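Subject: Re: [plemside-office] Desk things, what goes where

Sachiko Shimada wrote:

> Could we settle the stationery before July? I can never find the scissors,
> and the sticky notes end up on the floor. Also, are the plants
> staying on the table or going back to the window?

Plants are staying, Sachiko. I'd like the pens and notes kept together as well, so people look in one place.
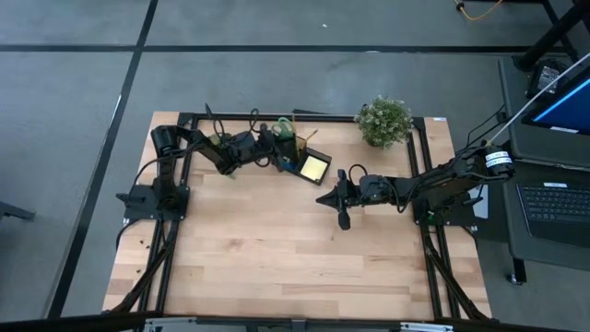
The pencil and the green-handled scissors can share a holder. Sticky notes are harder. A flat tray takes up wood, and I'd sooner have them upright. I've ordered 6 more pads from Hosoda on the same account as last time — they come in yellow only.

If you take the scissors to the post room, bring them back before 3. Parcels for Jerirano need them in the afternoon.
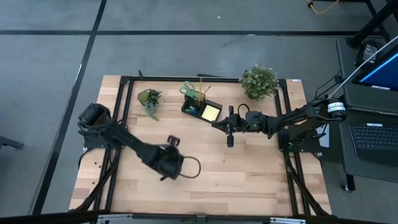
**Plemside Office Services**

My vote is for the organizer with the notes in the right compartment and the pencil in the middle slot. Small bits can go in the front tray. I'd keep the succulent beside it and the bigger plant towards the back.

I'll water both when I do the ones upstairs. Let me know if you want anything added to the Hosoda order, it goes in at 11.

Sidra Sial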